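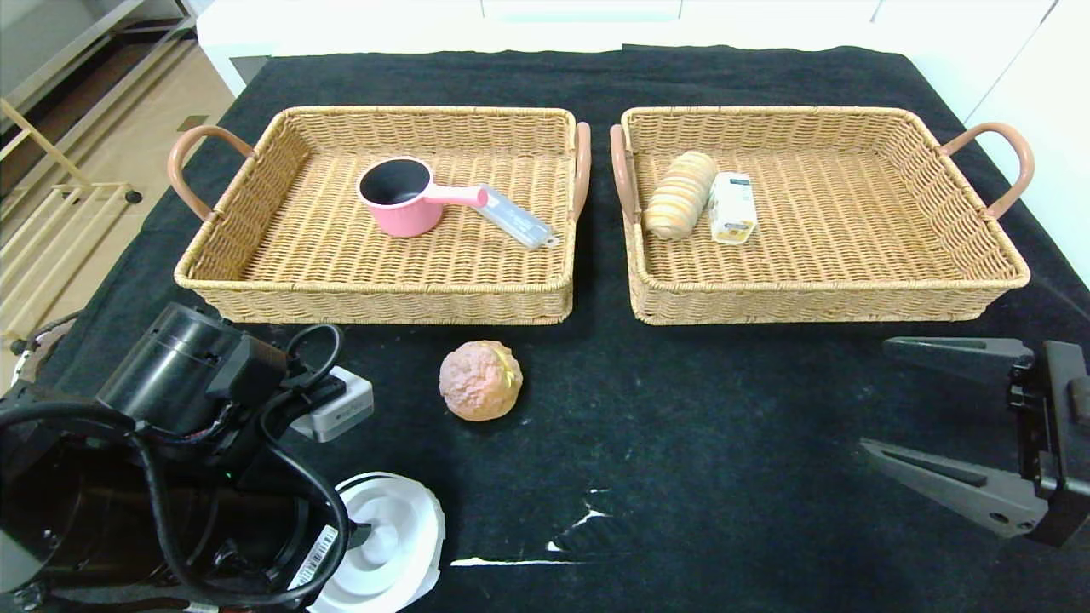 斯坦霍尔姆（Stamholm）的农户把收萝卜的日子叫作“弯腰季”。这种根部细长、顶端带一点紫色的冬萝卜，在当地种了很多代人，可是离开海边三个村子以后，就很少有人认得它。它不好看，也不好运，叶子一碰就折，所以从前多半是自己家里吃，剩下的拿去喂羊。村里的人家里都有浅口的藤编提篮，样子是长方形，篮边低低地斜着，两头各有一个弯弯的提手，像铺在黑布上的这两只一样。早市上卖萝卜，用的也是这一类篮子，因为篮边浅，客人一眼可以看到底，不必翻来翻去。

去年冬天，种植户合作社决定给这种萝卜申请产地标志。我在四月第一次去那里的时候，申请书已经写到第二稿，桌上堆着土壤报告和旧的种子账本。参加的农户有65家，地都不大，最小的一块，我从这头走到那头，还没有来得及把手套戴好。他们对我说得很坦白：标志本身不会让萝卜变甜，他们想要的是一个稳定的价钱。以前一到丰收，收购的人就压价，到了歉收，他们又换别处的货，名字照样写斯坦霍尔姆。

申请书里最难写的一段，是“什么样的萝卜才算”。合作社的第一稿规定了长度，结果砂地的农户不同意，他们那边的萝卜天生短一截，味道反而更浓。后来改成规定品种、播种的时间和地块的范围，长度只留一个下限。还有四个地块正好压在边界线上，一半算，一半不算，为这个事情开了好几次会。最后的办法是整块算进来，但是农户要把收成单独登记。我觉得这个办法有一点笨，不过大家都签了字。

真正的考验是在利尔索普（Lirthorpe）的批发市场。那里每天凌晨开市，大棚里灯很亮，地上总是湿的，叉车从人身边过去，几乎不减速。合作社第一次正式供货，送去576箱，每箱都贴了新的标签，交给四家批发商分着卖。其中一家叫普莱凯蒂（Pleketti），做根茎蔬菜很多年，他们提的意见也最直接：标签太小，叶子太长，箱子比别人家的高出一指，码不齐。农户听了当然不高兴。回来的车上，他们一路都在谈叶子应该剪到哪里，谈到快进村才停。

叶子这件事，值得多说几句。本地人买萝卜，先看叶子，叶子青，萝卜就新鲜，所以剪叶子等于把证据剪掉。批发商的想法不一样，叶子会抢走萝卜里的水分，过两天叶子黄了，整箱都显得旧。现在的做法是留一小段叶柄，切口要平，收下来当天上午就剪完，下午进冷库。年纪大的农户说，这样的萝卜好像剃了头。零售店倒是喜欢，因为摆起来整齐，顾客也不再要求店员帮忙把叶子拧掉。

除了批发市场，合作社也在找餐馆。城里有一家小饭馆，名字叫乌苏加（Usuga），把这种萝卜整根埋在粗盐里烤，切开以后只浇一点褐色的黄油。我吃过一次，辣味差不多没有了，剩下一种很像栗子的甜。饭馆的用量很少，一个星期也就几箱，但是菜单上写了产地，这对合作社来说比卖掉几箱货更要紧。有客人吃完以后去菜场问，菜场再去问批发商，这样一层一层问回来，比发宣传单有用。

也有农户没有加入。他们的理由我可以理解：登记要花时间，检查要交钱，地里的活已经做不完了。合作社没有勉强他们，只是请他们卖的时候不要用那个新标签。两边在早市上还是挨着摆摊，萝卜看起来一模一样，价钱差一点，老主顾买谁家的，多半还是看交情。

3月23日，申请书的终稿交了上去，答复要等到夏天以后。在这期间，下一季的种子已经分好，装在纸袋里，袋子上用铅笔写着地块的号码。靠海那几块地今年会晚一点播种，风太大，去年第一批苗被吹坏了一半。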